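The Great January Laundry Sort, or What I Do Instead of Resolutions

2 January 2019

Happy New Year, friends! I hope yours began with something warm to drink and no alarm clock. Ours began with pancakes, then a second round of pancakes, and then me standing in the back bedroom with my hands on my hips, looking at the mountain.

If you've been reading for a while you know about the mountain. All through December, anything made of cloth that doesn't have a clear home goes into the back bedroom. Guest towels, the tablecloth we only use when there are more than six of us, scarves that came off at the door, the throws from the living room that got put away so the tree would fit. I always tell myself I'll deal with it the next morning, and then there's another cake to bake or another cousin at the station, and the next morning turns into January.

I used to make proper resolutions, by the way. One year I wrote down 16 of them in a very handsome notebook and I believe I kept the one about buying fewer notebooks. So these days I sort the laundry and call it a fresh start, and I have to say I feel a good deal better for it by the end.

My method, if you can call it that, came from Elfriede Baumgartner, who lived across the landing from us in our first apartment on Wandport Street. She was well into her seventies then and she ironed pillowcases the way other people play the piano. I had a baby on one arm and a basket of damp everything on the other for most of that year, and she'd stop me on the stairs and say, "Darks first, dear. You'll see your whites better once the darks are gone." I've repeated that sentence to myself for years and I still hear it in her voice, with the little click of her door afterward. 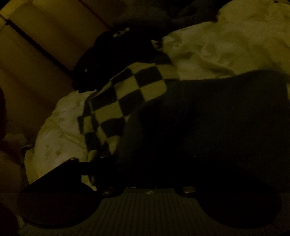

Elfriede would have started with the black things, and so did I. The trouble with black things in winter, in a room with one yellowish lamp, is that they all turn into the same thing. Leggings, a cardigan, my good skirt, the lining that came loose from somebody's coat: you have to pick each one up and feel it to know what you've got. I was glad of the checkered piece lying in among it all, because those cream-yellow squares were the one bit of pattern I could find my way by. It's been folded, sat on, draped over knees and dragged out to the car more times than I can tell you, and the checks go all stretched and wobbly along the folds, which I rather love. It goes in with the darks on cold, always cold, ever since the year of the gray pillowcases that had not been gray when they went in.

I should say a word about lint, and if you own black clothes and also own anything white and fluffy you'll know why. I turn all the dark things inside out before they go anywhere near the machine. My daughter thinks this is fussy. My daughter also borrows my lint brush every time she comes home, so I let her think it.

By the time I'd carried the darks down it was well past lunch and the light was going, the way it does this time of year. I made a pot of tea, ate the last two gingerbread hearts standing up at the counter (they don't keep, someone had to), and went back up for the whites.

Whites are my favorite and also the slowest. There are the bath towels, which are easy, and the hand towels, which are easy, and then there are all the odd pieces that aren't quite anything. Old dish towels that have been demoted. A sheet I cut down for the ironing board. Half of it belonged to somebody's grandmother at some point and I can't seem to part with any of it. I have a cupboard from Kistenholm on the upstairs landing, a tall narrow thing with shelves that were plainly designed by a person who never owned a bath sheet, and every year I swear I'll only keep what fits in it. Every year I find I can get one more thing in if I lean on the door.

So I shake each piece out, hold it up, and ask it what it's for. If I can answer, it gets folded. If I can't, it goes to the rag bag under the stairs, and the rag bag is not a disgrace! Some of my best cloths live in the rag bag. You can't polish a kettle with a new towel. Well, you can, but you'd feel awful.

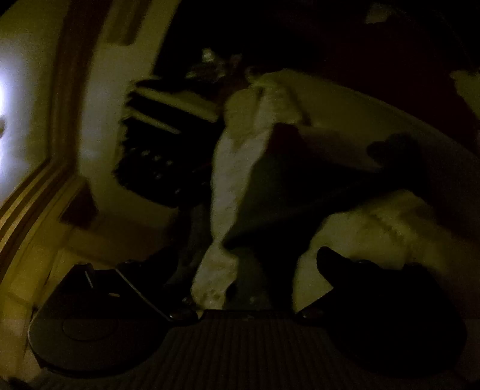

One of the soft white ones, all in a bunch and waiting for its verdict.

I dithered over the soft ones, I'll admit. When I see little dark specks on something white my first thought is always that it's ruined, and my second thought is to go and find better light, and my second thought is usually the one to listen to. A speck may be fluff from the darks and brush straight off. If it doesn't, I soak the piece overnight in a bucket with plain washing soda and warm water and look again after breakfast. I'm not one for strong bleach. It makes the house smell like a swimming pool, and it's hard on anything with a bit of fuzz to it.

For folding, I do towels in thirds the long way and then in half and half again, so the rounded edge faces out on the shelf. Small cloths I just roll. My mother-in-law rolled hers and tied them with kitchen string, and I kept that up for one winter before I admitted that I was spending my evenings untying towels.

What I still don't have is a good answer for the scarves. I've had them on hooks, where they slide off, and in a drawer, where they disappear until March when it's too late to want them. A reader wrote to me last winter to say she keeps hers in a basket by the front door, one basket for each person in the family, and I thought that was so sensible that I went right out and measured the hallway. The hallway had other ideas. If you live in a narrow house and have solved this, please, please leave me a comment. I read every one, even if I'm slow to reply over the holidays.

The back bedroom isn't finished as I write this. There's a load going round downstairs, another one waiting, and the big tablecloth is hung over the banister where everyone has to duck under it on the way to bed. I've promised myself I'll do the bed linens tomorrow, and after that I'd like to get to the mending, because there's a bag of it behind the door that I've been walking past since the fall.

Next time I'll share the recipe for the pancakes, as two of you asked for it already. Keep your feet warm!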